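Drernska opens its doors to show computer teardown work

Last updated: 4:10 p.m.

Visitors packed the back half of the Drernska workshop in Flulholm for an open day in October, where the company showed how it is teaching robot arms to take old desktop computers apart.

Drernska collects used office machines from schools, clinics and small businesses in the region. Parts that still work are tested and sold. The rest goes to metal and plastics buyers. Until last year all of the teardown was done by hand at two long benches, and much of it still is.

The open day ran from 10 in the morning until late afternoon. Groups of visitors were taken through the receiving area, the testing room and finally the teardown area, where a person and an arm work on the same computer.

Mohcine Benmoussa, who manages the floor, told the first group that desktop towers are a good place to start. Many come from large office orders, so the shop often gets a long run of the same model. Screws are in the same place each time, and the drive brackets are made to come out without tools.

"Laptops are a different story," Benmoussa said. "Everybody asks about laptops. We are staying with towers for now."

The company took in 1,000 towers over the summer, he said, and has set 200 of them aside for practice. Those machines are opened and stripped over and over by staff and by the arms, then put back on the rack for the next shift. A tower is retired from practice when its clips wear out.

The order of work is printed on a sheet at each station. The side panel comes off first. Memory is pulled next, then the processor, then the drives and cables. The power supply is left until near the end, and the main board comes out last. A person can step in at any point, and the arm waits until the station is cleared before it moves again.

At one station, visitors stood behind a low rail and looked into an open Dell tower that had reached the middle of the sheet. The memory slots and the processor socket were already empty, and the blue drive caddy was still in the bottom of the case.
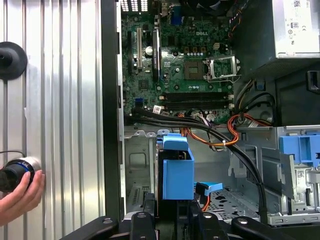

Questions from visitors

Most of the questions were about jobs. In-ho Hwang, who runs the training program, said the shop has the same number of bench workers as it did before the arms were brought in. Four of them now split their time between the benches and the robot stations. Each got two weeks of training first, mostly on safety and on how to guide an arm through a task by hand.

Hwang said the arms are slower than an experienced worker on almost every step. Cables are the hardest part. They hang differently in every case, even when the computers are the same model, and a connector can be hidden under a bundle. Flat parts such as panels and covers give the arms the least trouble.

One visitor asked what happens to the data on old drives. Benmoussa said drives are logged when they come out of the case and are kept in a locked room until they are wiped or shredded. Customers can ask for a written record. He said the arms do not change that part of the process, which is handled by two staff members who do no other work during their shift.

Another visitor wanted to know whether the shop would take single computers from the public. It will, but only at the side door and only in the morning. Monitors and printers are not accepted.

Drernska runs the stations with software from Rarka, a local firm that also had a table at the open day. Its program, called Ra, keeps a list of the steps for each computer model and records which ones were finished by a person and which by an arm. Hwang said the list for a new model takes a day or two to write, and that bench workers do most of the writing.

The company plans to add another station in the spring if it can find the floor space. The storage racks along the east wall would have to move first.

Groups from schools can ask for a tour by calling the front desk. Closed shoes are required on the floor, and safety glasses are handed out at the door.

12 comments | 37 shares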